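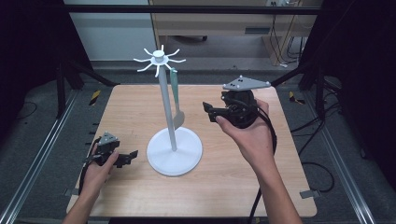
右手的夹爪,挂在钩子上的锅铲,还有那根白杆子。

搜索本站 请输入关键词

这一周我几乎每天都站在这张桌子前面,跟一把青绿色长柄的锅铲较劲。朋友问我最近在忙什么,我说在教机器人拿锅铲,对方停了好一会儿,问我是不是换工作了。没换!还是老本行,只不过以前教的是叠毛巾、推盒子,现在轮到厨房用品了。

先说说怎么教。我们用的是手持夹爪,一手一个,人直接拿着它去干活,夹爪上面那块灰色三角板带着几个小球,是给动作捕捉用的,系统靠它知道夹爪在空间里的位置和朝向。人做一遍,数据就录下一遍,以后拿去训练策略。和遥操作比起来,好处是手感直接,我手往哪儿走,夹爪就往哪儿走,中间没有延迟,也不用隔着屏幕猜深度。坏处嘛,就是累,下面会慢慢抱怨。

去年二月份我还在用遥操作那一套,Costello(全名 Dymphna Costello,我们组里都直接叫姓,她自己也习惯了)坐在我旁边,一人一根操纵杆,两个人合作拧一个瓶盖,拧了一下午。她负责扶瓶子,我负责拧。瓶子倒了,我说是她没扶稳,她说是我拧的时候往下压,两个人回放录像回放了半天,结论是两个人都有问题。那时候我就想,要是能直接用手做该多好。后来真的换成手持的了,我高兴了大概两天,第三天手腕开始酸。

回到锅铲。这个任务我们内部叫 Jullerari,别问我这个名字怎么来的,我进组的时候它就叫这个。任务书上写得特别简单:左手稳住架子,右手把挂着的厨具取下来,放到桌上,再挂回去。一句话的事。我第一次看的时候心想,这不是半天就能录完吗。

结果第一天我录了一上午,能用的没有几条。

问题出在那个架子上。它原本是挂杯子的那种架子,白色,圆底盘,中间一根细杆,顶上 8 个弯钩往外散开,像颗星星。挂杯子估计挺好的,挂锅铲就有点头重脚轻。你轻轻一碰,杆子就跟着晃,锅铲也晃,等它晃完要等好几秒。这几秒如果录进去,模型就会学到“伸手之后先发一会儿呆”,这可不是我胡说,上一个任务里我们真的训练出过一个会发呆的策略,每次夹之前都要停一下,特别有仪式感,像饭前祷告。

所以左手就变得很重要。左手那只夹爪比右手的小一点,一开始我觉得它就是个配角,扶一下底座就完事了。后来发现不对,左手什么时候到、按在哪儿、用多大力,直接决定右手顺不顺。按早了,两只手在等对方,动作里全是空白;按晚了,右手已经碰到锅铲,架子已经开始转了。我现在的习惯是两只手一起出发,左手先低低地贴着桌面过去,对着底座的方向,右手从右边靠近锅铲,等左手碰到底盘的边,右手再合上。这个节奏我练了很久,练到晚上洗碗的时候,伸手拿抹布都会下意识地先用左手按住点什么。

再说右手。夹哪里是个大学问。我最开始夹的是柄,因为人拿锅铲当然是拿柄啊!可是柄的上头就是钩子,夹爪一张开就容易碰到旁边的钩子,一碰整个架子又开始晃。后来试着夹金属头,金属头扁扁的,夹爪从侧面过去,正好一边一片,倒是夹得住,但是往上提的时候锅铲会绕着夹的地方转,柄就歪到一边去了,孔从钩子上脱不出来。Costello 看我弄了半天,走过来说,你往下挪一点再夹,先往上送,再往外带。我试了,还真行,就是那个“往外带”要带得很小,手一大,锅铲就甩出去了,当啷一声掉在桌上。整个屋子的人都回头看我。

后来我总结了一下(也不算总结,就是贴在显示器边上的一张便签,字很丑),写的是:

先往上,再往外,手别急。
左手到了右手才合。
线!线!线!

最后这条是写给自己的。两只夹爪后面都拖着黑色的线,右边那根特别粗,顺着手腕往下走。站久了,线会绕到小臂上,你自己还没感觉,一抬手,夹爪就被轻轻拽了一下。拽这一下在录像里根本看不出来,可是轨迹上会有一个小尖角,画出来特别明显,像心电图。我有一批数据就是这么废的,检查的时候一条一条地看,每条差不多的位置都有一个小尖角,当时那个心情,唉。现在每录完一组,我都会把手放下来,把线捋一遍,再重新站好。

说到站好,我还想说一下桌子的高度。我个子不算高,手从桌子这一侧伸过去,肘部正好悬着,没有地方可以靠。我拿 Tativard 的同学的经验问了一圈(他们也在做差不多的东西,我们有个小群),有人说站近一点,有人说垫高一点,还有人说去健身。最后我在脚下垫了一块板子,立刻舒服多了,可见群里还是有靠谱的人的。

数据量上,这个任务的目标是 4000 条。我刚听到这个数字的时候还挺平静的,回家拿计算器按了按,就不平静了。好在不是我一个人录,是三个人轮着来,每个人录一段就换手,另外两个人看着回放,顺便挑毛病。轮着录还有个意外的好处,就是每个人的动作习惯不一样。我喜欢慢慢靠近,Costello 是那种又快又准直接上手的,还有一位同事会在夹之前把夹爪微微转一下,像在瞄准。刚开始我担心这样数据太杂,模型学乱了怎么办。后来想想,杂一点也许没那么糟,前提是每个人自己要稳定,不能这一条这样夹、下一条又那样夹。这一点我们还在争,群里也在争,等结果出来我再写。

还有架子的摆放。任务要求每组都要换一下位置,往左一点、往右一点,底盘转一个角度。听起来很随意,实际上人特别不会“随意”。我自己摆了一阵之后把位置画成图,发现全都挤在中间偏左那一小块,好像那里有磁铁似的。后来改成让程序随机给一个位置,我照着摆,分布一下子就好看了。锅铲挂在哪个钩上也要换,这个最麻烦,因为挂在朝里的钩上时,右手得绕过去,手腕拧得很别扭。有三个钩的方向我到现在都录得不顺,每次轮到它们,我就假装要去接水。(Costello 如果你看到这里,我是真的渴。)

挂回去比取下来难得多,这个我之前完全没料到。取的时候锅铲自己会往下坠,多少帮你一点忙;挂的时候你得把一个小小的孔对准一个小小的钩尖,而眼睛看到的是夹爪,不是孔。我试过盯着孔看,手就飘;盯着手看,孔就对不准。现在的办法是先把孔送到钩尖的上方,停都不停,顺着弯度往下滑。滑进去的那一下特别轻,夹爪上几乎没有感觉,只能靠看锅铲有没有自己垂下来。第一次连着三条都顺顺利利挂上去的时候,我差点喊出来,然后第四条就掉了。

有个读者之前留言问,用手持夹爪录,会不会因为是人手在动,动作太“人”了,机器人做不出来。这个问题问得特别好!确实会。人的手腕太灵活了,有些角度我随便一拧就到,换到机械臂上可能就到关节极限了。所以我们录的时候会有意收着一点,手腕不做太夸张的转动,宁可把肩膀和身子挪过去。Gurkard 那个工具会在录完之后把轨迹过一遍,够不着的地方标红。我第一天的轨迹,红得像过年。现在好多了,偶尔红一小截,基本都在那三个讨厌的钩上。

跟遥操作比到底哪个好,我现在的看法是看任务。像锅铲这种要靠手感、要两只手配合时机的,手持明显顺手,录一条的时间短很多,人也不容易烦躁。要是任务本身很慢,或者需要严格按机械臂的姿态来,那遥操作还是省心,至少你做得出来的,机器人一定也做得出来。以前我是坚定的手持派,录了这一周锅铲,立场有一点点松动,主要是手腕在投票。

下周打算换厨具,可能换成汤勺。汤勺的头是圆的,夹哪儿我还没想好,有经验的朋友欢迎在评论里教教我。另外如果有人知道什么护腕戴着不闷,也请告诉我,我现在用的这个一出汗就往下滑,滑到最后跟线缠在一起。

2019-10-25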